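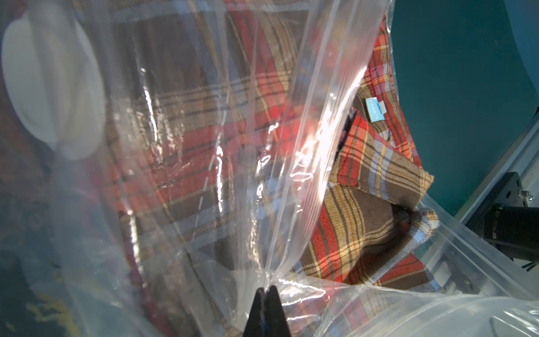 Lucyna Krajewska
Membership Secretary, Corkolville Allotment Society

Apr 13, 2019

Water goes back on at the Wellow Road plots this week. Vidar Moen has replaced the stopcock by the lower gate and put new washers on the standpipes. If yours still drips after a firm turn, leave a note in the hut box with your plot number. Please don't tighten it with a wrench. We lost a tap that way last year and it took until September to get the part.

Rents are due by the end of the month. A full plot is 30 dollars and a half plot is half that. Checks go to Severino Pacheco, plot 79, or through his mail slot if you know the house. The waiting list is long, and plots not paid for will be offered to the next person on it.

We have had more than 170 seed potatoes delivered, mostly earlies, and they are chitting in trays in the hut. Members can take a small bag each. The soil on the east side is still cold and heavy, so I would hold off planting there for a while yet. The west side drains better, and Dariusz Zalewska already has his first row in.

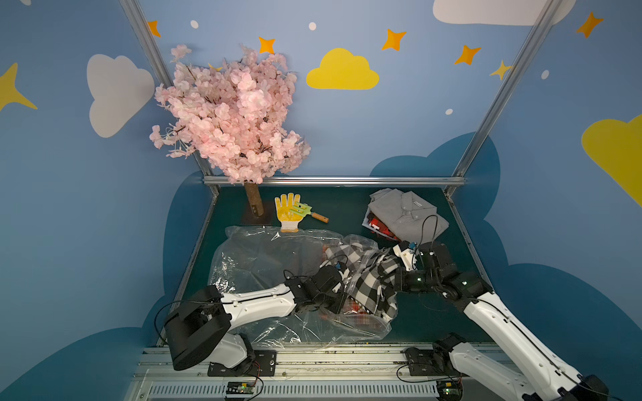
The manure pile by the top fence is well rotted and free to anyone with a barrow. Take from the left end first. The right end came in over the winter and is too fresh for carrots or beans, though it will do for squash later on.

Bonfires are not allowed before 3 in the afternoon, and not at all when the wind is toward the houses. Zdzisław Kołodziej has the shredder key and will lend it out on request. Bring your own gloves and sweep up when you are done.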